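Rules for wiping down and resetting the table between runs, how strict are you?
Last updated: Fri 5 November

Hello everybody, and apologies in advance, I tend to go on a bit. I help look after a small practice cell at our makerspace, one arm with a two-finger gripper and a wrist camera, and mostly what it does is sort flat things, books and booklets and the like, into a container. We have been running it since June with a one-page sheet of house rules that we more or less copied from the back of the Hasero starter guide. The sheet says "clear the surface before each session" and leaves it at that, and you would not believe how many ways grown people can read those six words! One of our members wipes the table before every single attempt. Another one thinks that as long as the books are back on the right-hand side and the container is on the left, you are good to go.

I'm rewriting the sheet this month and would love to hear what other groups put in theirs. I care about three things mainly: bits of fluff and crumbs on the tabletop, shine from the lights, and whether you allow one booklet to lie on top of another at the start. Also, who gets to say the table is ready? At the moment it's whoever is nearest, which has led to a few sighs.

I'm adding a wrist view so you can see the sort of setup I mean. White top, blue container, two printed things overlapping, and a bit of dark fuzz out in the open between the fingers.

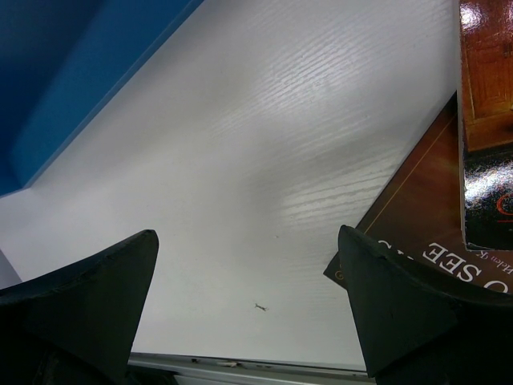
Photo: original poster, wrist camera view. Shared with the Ilaritz community help pages.

Our lights are fixed to the ceiling and I can't move them, so please be gentle with me on that one. Thank you all so much!

marmalade_bench

Welcome, and don't apologize, I go on too. We went through exactly this at our place and ended up splitting the one rule into two, which calmed everybody down nicely.

The first is a session rule. Before you power up the arm, wipe the whole top with a dry lint-free cloth, run the cloth along any rail or groove at the edge, and look the finger pads over. I mention the groove because I can see a couple of small bits along yours, and in my experience whatever sits down there wanders back onto the table sooner or later. The second is a reset rule, for between attempts. Arm stopped, hands in, objects back to their start positions, pick off anything you can see lying in the open, hands out, say "clear" out loud. We don't wipe at every reset. We do a proper wipe after every 16 attempts and write it in the log, and that has been plenty for us.

As for overlapping, we allow it, but it has to be written down as an overlap start. A glossy cover lying across another one is a perfectly fair thing to ask an arm to deal with, you just don't want it mixed in with the easy starts and then wonder why your numbers jump about. Our log sheet has a box for it.

The person who says the table is ready should be the person holding the stop button. Put that in bold if your printer can manage it. Whoever places the objects can say they're done, but the one with the stop button makes the call, and no motion until both have spoken.

tall_kettle_52

just wipe it every time, takes 2 seconds. we use Wogan cloths but any will do

pdx_gripfan

I'd go along with most of the long answer. On the shine, you have a glossy cover with a big white reflection over the black part and two bright patches on the tabletop as well, and no amount of wiping will help with those. Our sheet has a line that says to save one still from the wrist camera at the start of the session and check the brightest areas. If a patch reads 255 all the way across, the camera is telling you nothing about what's printed there, so turn the exposure down a little or shift the book until some of it comes back. Then lock the exposure and leave it alone for the whole session, please, please. We once lost 50 attempts to somebody kindly "fixing" it halfway through.

If you can't touch the ceiling lights, a matte mat over the table is worth trying. We got ours through Studitby, plain pale gray, and it lies flat once you've weighed down the corners overnight. Do tape the edges, though, and add the tape to your session check. Ours lifted at one corner and a finger caught it.

One more thing for your sheet: put the date and a version on it, and take the old copy off the wall when the new one goes up. We had two versions hanging side by side for most of a summer and people followed whichever one they liked better.

slowhands_and_tea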